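The Kitchen at the End of the Hall
What a shared sink, a game box and a long white counter say about working together

If you've ever worked in a building with more than one company in it, you know where the real life of the place goes on, and it's wherever the coffee cups end up. At Postidville, where Gakono and Tirkon share a floor and some 60 people between them, that means a long white counter with a steel sink set into it, a row of white cabinets overhead, and a bottle of soap standing within easy reach.

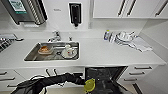

POSTIDVILLE, March

I came on a Friday, a little after lunch, when people were drifting back to their desks with that heavy, pleasant look that comes from eating too much rice. Somebody's bowl was in the sink with the sauce still in it, and a cup with a bit of red on it had been set down on its plate, the way you'd leave it if you were planning to come right back. I must have left a thousand cups that way myself, and I have come right back for maybe 30 of them!

The two companies moved in together to save on rent, and the kitchen was the one room they didn't divide. Gakono's people brought their habit of rinsing as you go. Tirkon's people were soakers (they will tell you, at length, that baked-on sauce needs its time), and for the first winter there was a fair amount of sighing over the faucet. A sign went up, and then a second sign answering the first one. Both came down when the dishwasher went in, though the soakers have kept their opinions. 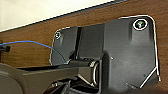 What settled things more than any rule, I think, was that people began to linger. A room where you only wash up is a room you want to get out of, and for a long while this was that kind of room. Then games started showing up. The favorite these days is Macapagal, a sprawling trading game that takes a whole lunch hour just to get going, and the regulars carry the same match over from one day to the next, keeping score on the back of an old menu. The highest total so far is 772, and you will hear about it whether you ask or not.

I sat in for a few rounds and lost badly, but I did come away with a theory, that a person who has just beaten you at cards will very cheerfully wash your plate. I watched it happen twice. There's a good deal of chatting at the sink afterward, too, with one person scrubbing and another leaning on the counter pretending to look for a towel, and more gets worked out in those 20 minutes than in most of the meetings I've sat through.
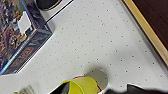 Borrowing a few of their habits

Keep the soap out where everyone can see it. Put paper towels on the wall by the sink, high enough to stay clear of the splashing, and leave a good stretch of counter free for the things that are waiting their turn. And if your household has rinsers and soakers both, as mine does, agree on an hour when the sink gets emptied and let everybody do as they please until then. Postidville picked four o'clock, and it mostly holds. 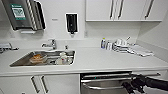
The shared kitchen at Postidville, with the sink on the left and dishes and containers gathered on the right.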